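## Sorting blocks into a wicker basket

Set the basket on a clear white table, long side facing you. Check the rim and floor for broken strands. 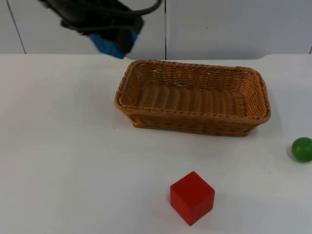

*Empty basket, rolled rim, ridged floor.*

### Place the first piece

Start with a cube. Keep the basket empty until the first piece is chosen. 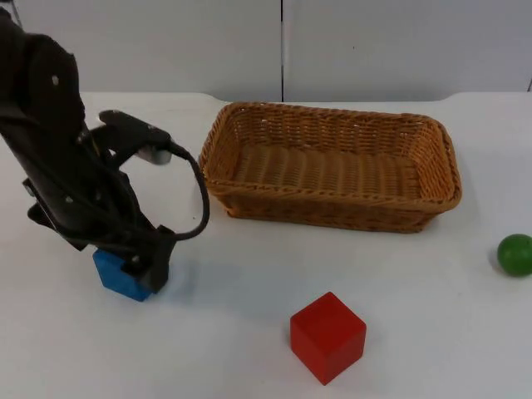
Colour order is optional at Pritville, but record it if you change it. Grip across two opposite faces and lift straight up. Blue is a good first colour, as the cube stands out against the tan weave. Clear the rim before lowering.

### Fill from the corner 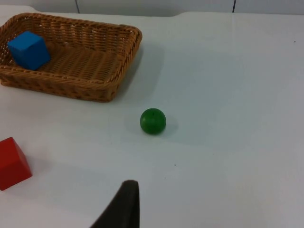
Corners go first, then the long sides. Push each cube in until it meets the wall. The blue one sits tilted in the far left corner; press it flat before adding the red. Leave the green ball for last.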